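4.3 Dropped-tool faults

Of the 798 recorded trials, 43 were stopped by the supervisor because the tool left the gripper before it reached the tray. Van Wijk and Rizk treated such stops as grasp errors and removed them. We kept them, as the joint logs suggest a different cause.

In 38 of the 43 stops the gripper current fell to zero for at least 100 ms while the commanded jaw width stayed the same. The servo had restarted under load and come back with torque disabled. The planner received no error flag and went on with the transfer, so the arm finished its path with nothing in the jaws. The remaining 5 stops were ordinary slips, with the current normal throughout.

The restart is a safety matter as well as a nuisance. A servo that comes back without torque will not hold its load, and in the earlier Bomgate software it was re-enabled at the last commanded position with no ramp. The jaws could then close at full speed while a person was reaching in to recover the tool. The two-arm cell with the tray and screwdriver is shown in Figure 6.

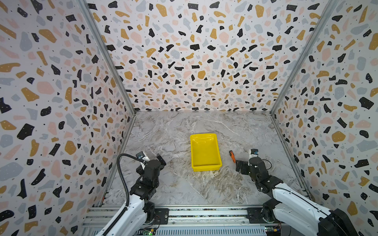
Figure 6. Workspace for the tray task, with both arms and their wrist cameras.

Re-enabling now needs a manual reset, and both arms are held until it is given. We also added a check on gripper current every control cycle - a reading of zero with the jaws commanded closed ends the trial. The check cannot tell a restart from a broken sense wire, and we made no attempt to separate the two. Pacheco reports a similar limit for the Brirnon controller.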